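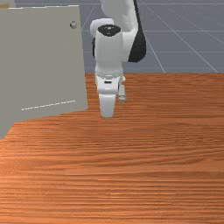
Slide 1. Rendered wooden tabletop, gray panel at left.

Home | Talks | Notes | Contact
Last updated: June 28, 2025

Wood Movement in Wide Tabletops – speaker notes
Rokeya Patwary

Slide 2. Start with the mechanism. Wood takes up and gives off moisture until it balances with the air in the room. Change along the grain is small enough to ignore in furniture. Change across the grain is what splits tops and opens joints.

Slide 3. Flat-sawn boards move more than quarter-sawn boards of the same species. Point to the end grain on the handout sample. Pass it to the left side of the room first.

Slide 4. The Forau test top. Width 1184 mm, solid boards, edge glued. Held in the shop at 60 percent relative humidity, then moved to a heated office. Do not quote a shrinkage figure from memory; the table is on page 2 of the handout.

Slide 5. Fastening. The center may be fixed. Everything outside the center needs a slotted hole, a button in a groove, or a figure-eight clip. Screws through a tight hole in a cross rail will hold until the first dry winter. Show the cracked rail from the Volden job here and pause for questions.

Slide 6. Breadboard ends. Glue the middle tenon only. Pins in the outer tenons go through elongated holes. Expect the ends to sit proud or shy of the top for part of the year – tell the customer before delivery.

Slide 7. Finish. A film finish slows moisture exchange and does not stop it. Coat both faces equally. Nuwan measured cup on one-sided samples in May; his plot is the one with the dashed line.

Slide 8. Allow around 10 minutes for the meter demonstration. Set the species correction before taking a reading. Pin meter first, pinless second.

Comments

Hashini Herath: Is the slot length on slide 5 for the full width or half? I get a different number.

Rokeya Patwary: Half. Measure from the fixed center to the fastener.

Rizwan Mondal: The handout link gives me page 1 only.

Sandamali Amarasinghe: Same for me. Page 2 loaded after a refresh.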